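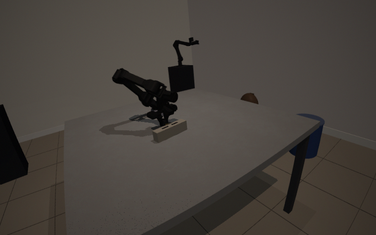
Setting up the plug cell in Viltix

These steps take the Trornmont plug cell from a fresh checkout to a state where you can trust the results. They assume Viltix is installed and the room file opens without errors. Allow an afternoon the first time. After that, a full reset takes less than an hour.

1. Load the room and check the table

Open the room file and leave physics paused. Select the tabletop and read its height in the properties panel, then compare it with the height stored in the arm's base settings. The two must match. If someone has edited the table, fix the base value and leave the table alone, as the camera positions are all measured from it.

Switch the collision shapes on and look along the table edge. The front edge is curved, and the older room file used a plain box for it, so parts that should have fallen off stayed hanging in the air. If you see a box, reload the shape from the Patel folder.

2. Home the arm

Send the arm to its home pose with physics still paused, then unpause and watch the joint readout for a few seconds. A small sag is normal. If a joint keeps drifting, its gain has been reset to the default and you need to load the saved gains again. Do this before touching the gripper settings — a drifting wrist makes good gripper values look bad.

3. Set the grip on the plug

Place the plug between the fingers by hand using the move tool, with the prongs clear of both fingers, and close the gripper at the lowest force setting. Raise the force one notch at a time until the plug no longer slides when you jog the wrist. Stop there.
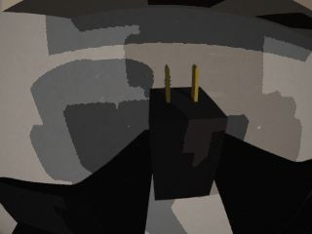

Too much force shows up as a slow creep of the plug body upward or to one side. Rotate the wrist through a quarter turn and back, then read the plug's pose again. It should return to the value you started with. If it doesn't, lower the force by one notch and raise the finger friction a little. Chukwuemeka Ogunleye keeps a table of friction values that work in the shared notes, and his numbers are a good place to start.

Check that the prongs have their own collision shapes. If the plug is a single shape from end to end, it will never enter the slots.

4. Place the socket block

Load the block and drop it from just above the table with physics running. Let it settle, then save the pose. Don't type in a height by hand. A block that starts even slightly inside the tabletop will jump when the run begins.

The slots should face up. Turn the block so that the gripper can reach them without the fingers hitting the sides.
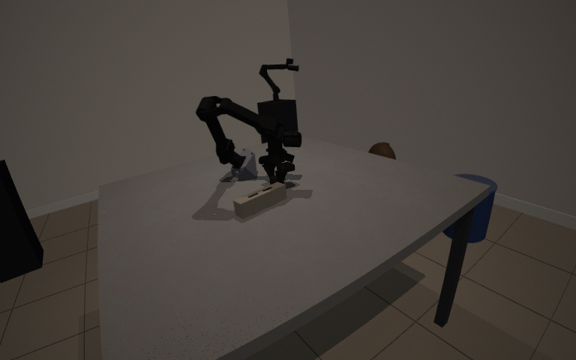

Does the block have to be square to the table?

It can lie at any angle, as long as the saved angle is the one the controller reads. We keep it turned on purpose so that a controller with a fixed wrist angle fails on the first run.

5. Run the alignment check

Start the check script with seed 3343 and let it finish. It moves the gripper to a point above each slot, stops, and writes the offset to the log. Read line 243 of the log for the combined result. If the offset is over the limit in the cell file, go back to step 4 and settle the block again before you change anything on the arm. 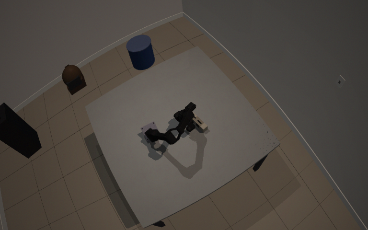

Clearances are easiest to judge from the overhead camera. Pause the check when the gripper comes down beside the block and switch to that view. What you want is the base sitting on its square plate and the block as the only loose object on the table. Anything else on the top is left over from an earlier run and should be deleted. Judge the gap from the gripper and the block themselves, as the arm's shadow falls across the tabletop too and is easy to mistake for part of a link at low zoom.

6. Soak run

Queue 500 insertions with the block pose fixed and leave them overnight. Open the failure list in the morning. Eight failures or fewer is a pass for this cell. If there are more, sort them by time. Failures bunched at the end usually mean the Obi logger filled its buffer and slowed the control loop, so clear the buffer and queue the set again.

When the cell passes, save the gains, grip force and block pose together under one name and copy them to the Patel folder.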